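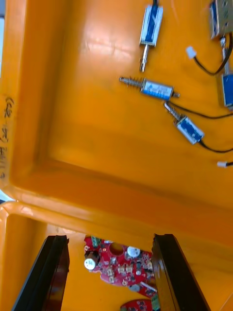 推拉式电磁铁的来料分拣，在Clallthorpe的维修工段里归Dalibor Vrabec管。他做这项工作之前是绕线工，对线圈的看法也多半从绕线角度出发。谈到为什么不先把零件按型号分格摆好，他说分格会让人提前相信标签。同一只料盘里，有的电磁铁柱塞上套着复位弹簧，有的引线末端带白色小插头，线圈都是蓝色的，矩形金属框架也相近，混放时操作员必须逐只拿起来看。“蓝色只说明外层包的是什么颜色的胶带或套管，说明不了匝数，也说明不了线径。”Vrabec说，“标签上的字磨淡以后，很多人就拿颜色当型号用，这种错误我们处理过不止一次。”

这批件来自Ranjbar型闸锁的返修。闸锁拆解后，电磁铁、圆形驱动板和外壳走三条路线，外壳送去清洗，前两样到Vrabec的工作台。五月那一批一共384只电磁铁，拆解记录与实物对得上，但引线长度不一致，原因是现场人员拆机时剪线的位置各不相同。

“长度我不太在乎，”他说，“我在乎的是线根。线从骨架出来的那一小段如果被折过，铜丝可能已经断了几股，静态测电阻测不出来，一通大电流就发热。”

他的检验分三步。第一步是目视，看框架有没有变形，柱塞表面有没有划痕，弹簧端圈是否并紧。第二步测直流电阻。这一型号的标称值是52欧姆，测量前零件要在室内放够时间，让线圈温度和室温一致。第三步上夹具测吸力，行程末端达到11牛即可转入下一工序。前两步可以在桌面上完成，第三步需要固定夹具和稳压电源。

问到温度的影响，Vrabec给了一个他常用的算法：铜的电阻随温度变化，每升高一摄氏度增加约千分之四。刚从吸力夹具上取下来的线圈，如果马上复测电阻，读数一定偏高。“新来的人会把它记成不合格，再过一阵去测，又合格了，于是怀疑表有问题。表没有问题，记录里没写温度才是问题。”工段的记录单因此加了一栏室温，每次开表前填写。

搜索　请输入关键词　全部栏目　搜索

料盘边缘写字的做法，工段里有过争论。手写记号用黑色记号笔，直接写在塑料边上，好处是盘子走到哪里，字就跟到哪里。负责工艺文件的Mehrangiz Zarei主张改用插卡，理由是记号笔的字在反复擦拭后会残留，新旧记号叠在一起时容易误读。Vrabec没有反对，但他提出插卡必须能耐酒精。“我们擦盘子用异丙醇。印刷的卡片如果掉色，还不如记号笔。”

两人目前的折中是：周转用的盘子允许手写，入库用的盒子必须插卡，卡上写物料号、批次和检验状态。检验状态只有三种写法，待检、合格、待判。Vrabec不使用“不合格”这个词作为盒子的状态，他认为报废需要另一张单子，单子没有签字之前，零件都属于待判。
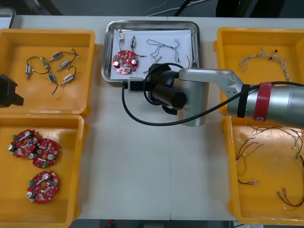

采访、整理：Naledi Mthembu

工作台的布置由Vrabec自己画过几稿。现在的方案是黄色塑料盒分列左右两侧，中间靠上放一只浅的不锈钢盘，盘里垫一张白纸。带引线的圆柱形电磁铁散放在左上的盒子里，圆形红色电路板放在它下面的盒子里，正在处理的那块板拿到不锈钢盘里的白纸上。

白纸的用途他讲得比较细。红板上的小元件脱落以后，落在不锈钢表面上很难看见，反光会把它盖住；落在白纸上一眼就能找到。纸每换一批板就换一张，换下来的纸要对着灯看过再扔。“有一次找到一粒贴片电容，就在纸的折痕里。那块板已经装回去了，又拆出来。”

我问他，不锈钢盘导电，带电容的电路板放进去是否合适。他的回答是，板子进入这张台面之前必须放电，放电用带电阻的表笔，跨接电容两端，再用万用表确认电压。纸能起一点隔离作用，但不能当作绝缘措施来写进工艺。“Zarei女士在审核时把‘绝缘纸’三个字划掉了，她划得对。那就是一张普通的纸。”

圆形板中间的孔是另一个检查点。板子套在结构件上，孔边如果有磨损，多半说明装配时偏心。Vrabec会用手指沿孔边摸一圈，再用放大镜看有没有露出基材。板上的接线端子要看螺钉能否顺畅旋到底，端子外壳有无裂纹。周圈的小元件不逐个测量，只看焊点，功能留给后面的通电测试。

供应方面，替换件目前从Grurkard采购，交期35天。这个数字直接影响他对待判件的态度：库存够的时候，电阻偏离标称值较多的电磁铁可以直接开报废单；库存不够，就要安排重测，必要时降级用到吸力要求较低的柜门锁上。降级使用需要客户书面同意。Uvthorpe的站点同意过，其他站点还没有答复。

“降级不是我喜欢的做法。同样的外形，装在两种锁里，过几年返修回来，谁还分得清？”他建议在降级件的框架上点一点漆，位置固定在引线出口的对侧。漆点的直径和颜色还没有定，工艺文件里暂时写的是“见样件”。

关于零件在盒子里散放，Vrabec的意见和许多仓储手册不一致。手册通常要求同向排列，便于清点。他的工段只在出库前排列，检验阶段允许散放，但有两条限制：只铺一层，不得叠放；引线不得压在柱塞下面。柱塞能在框架里自由滑动，搬盒子时一晃就会动，引线夹进去以后绝缘皮会被刮伤。电路板允许边缘少量搭叠，元件面不得互相接触。

“我知道审核的人不喜欢看到线绕来绕去。可是把线一根根绑好，检验时又要一根根解开，线根反而多弯两次。”他说，弯折次数没有做过正式试验，这是他从绕线岗位带来的判断，愿意接受数据推翻。

试验已经列入计划。夹具图纸由Vrabec提供，方法是固定骨架，以固定半径往复弯折引线，同时监测通路电阻，直到读数出现跳变。样品准备从报废件里选，选样时要排除线根已有可见损伤的。Zarei要求再加一组全新件作对照，Vrabec表示同意，条件是全新件不得来自同一卷线，否则得到的只是那一卷线的寿命。

采访结束前他补充了一项更正：早先发给各站点的拆机说明中，剪线位置写的是“靠近端子处”，没有说明是电路板一侧的端子。下一版会改为“保留全部引线，从电路板接线端子上松开螺钉取下”；带插头的型号直接拔插头，拔的时候捏住插头壳体，不得拉线。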